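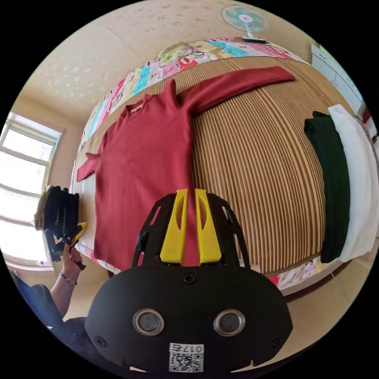 Red sweater laid flat on the striped mat, sleeves out, before the first fold.

Section 4: Folding and Stacking on the Bed

Okay, on to my favorite part of the whole guide. If you've worked through the sorting section you should have a pile of clean, dry clothes and a bed to work on. I fold everything on the bed. I've tried the kitchen table and the top of the dresser, and a long-sleeved sweater hangs off both of them and drags half the fold with it when it goes.

Setting up the bed

1. Make the bed first, or at least pull the covers smooth. Lumps under the mat turn into lumps in the sweater.

2. Spread your mat over the middle of the bed. I like a thin flat one with stripes, and I'm a little evangelical about the stripes! They give you something to line a hem up against, so you can tell right away when a side seam has wandered. Davina Rankin, who edited this guide with me, folds on a plain bedsheet and gets perfectly good results, so use what you have.

3. Leave the quilt under the mat or push it to the far side. Either way works. If yours is slippery, tuck the edge of the mat under the mattress.

4. Open the curtains. Dark greens and navies all look the same in a dim room, and you want to catch a stain now, before it spends a whole winter in a drawer.

Note: If you have a fan going in the room, point it away from the bed or switch it off while you fold. Light shirts lift at the corners and it will drive you up the wall.

Folding a long-sleeved sweater

1. Lay the sweater down with the front facing the mat. Pull both sleeves straight out to the sides.

2. Smooth it with flat hands, working from the middle toward the hem and then out along each sleeve. Go easy on knits. You're pressing the air out, and if you tug you'll end up with a sweater that's wider than it is long (ask me about my gray one).

3. Check the neckline. It should sit flat, with the label centered. If it's twisted, pick the sweater up by the shoulders, give it one shake and start over. Fixing it halfway through takes longer, I promise.

4. Fold one side in toward the center so the side seam lands a little short of the middle of the neck. The sleeve will come along and stick out past the other side.

5. Fold that sleeve back down so it runs parallel to the edge you just made. The cuff should point at the hem.

6. Do the same on the other side. You now have a long strip with the neck at one end.

7. Bring the hem up to just below the collar and smooth again. For a shelf, stop here. For a drawer, fold once more.

8. Flip it over so the front faces up.

Caution: Don't hang a heavy sweater to get it out of the way while you deal with the rest of the pile. The shoulders stretch into little points and they don't always go back.

Note: Chunky knits won't take that last fold. You can force it, but the thing springs open again and shoves its neighbors around. Leave those long and put them on the bottom.

Where to put things as you go

I keep finished pieces along the right edge of the mat, lengthwise, with the middle left clear for whatever I'm working on. Dark things go in one stack and light things in another, side by side. Lefties, swap it around. Efua Akolgo tried my layout for a week and kept elbowing her own stacks onto the floor until she moved them to the other side.

1. Start each stack with the biggest, heaviest piece.

2. Turn every piece so the folded edge faces the same way. You can then slide one out later without the whole stack fanning open.

3. Stop when a stack gets more than 5 pieces high. After that they lean, and if you sit down on the bed, over they go.

4. Carry each stack with one hand underneath and one on top. Don't pinch it from the sides.

Caution: Keep your watch, bracelets and rings in mind when you're handling loose knits. A metal band can catch a loop of yarn and pull a long, ugly snag. I take my jewelry off for anything hand-knit and mostly forget for everything else.

If something goes wrong

The sweater comes out wider at the bottom than the top. Your side folds weren't parallel. Open it back to step 4 and line each edge up with a stripe.

There's a thick ridge down the middle. The sleeves are lying on top of each other. Move each one out toward its own edge before you bring up the hem.

The folded piece is too wide for the drawer. Take the side folds a bit further in, with a slight overlap in the back. Kwabena Quansah has very narrow drawers in his place in Wavcombe and does all of his this way.

You've snagged it anyway. Don't cut the loop! Turn the sweater inside out and ease the loop through to the back with a blunt needle or a crochet hook, then stretch the knit gently around the spot.

Before you move on

Shake out the mat, roll it up with the stripes running the long way and stand it in the closet. If you're putting sweaters away for the summer, go to Section 5 for bags and cedar before anything goes on a shelf. I do mine in August, far too late every year. If they're going straight into the drawers, skip ahead to the part on dividers.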